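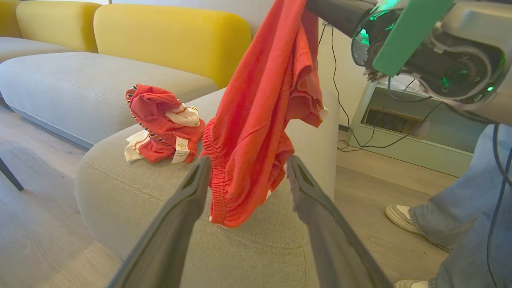 So I finally caved and watched the reunion episode of Culano, and I have opinions. Too many for the group chat, which is why you're getting them.

If you haven't kept up, Culano is the one where eight couples run a seaside hotel together and somebody gets sent home every time the guest reviews come in. I missed the first series completely and came in halfway through this one, in June, when I had a cold and no standards. By the second evening I was shouting at the telly.

The reunion should have been brilliant. Huệ Tăng and Chaltu Feyisa hadn't spoken since the breakfast buffet row (if you saw it, you know – I still can't look at a melon) and they'd been sat on the same sofa! And then the host gave them four minutes. Four! We got longer on Beyene's new haircut, and I like Beyene, but come on.

What we did get was good, mind you. Chaltu said she'd watched the episodes back and felt rotten about how she spoke to Huệ in the kitchen, and I believed her. Huệ was a bit frostier. I thought that was fair enough, as she was the one who had to go home to Clundell with everyone in town having seen her cry into a tea towel.

My flatmate is firmly on Chaltu's side and says the editing did her dirty. Maybe? There were 21 episodes though, and you can't edit someone into being grumpy in all of them.

Sirum winning I'm still not over. Lovely smile, made the beds badly, hid in the laundry whenever a coach party turned up. I'd have given it to Huệ by a mile.

They're already asking for couples for series 3 and my sister has sent me the form twice. I'm not doing it – I can't even share a bathroom politely. I've read all the questions, though, and the one about your worst habit only gives you a tiny box.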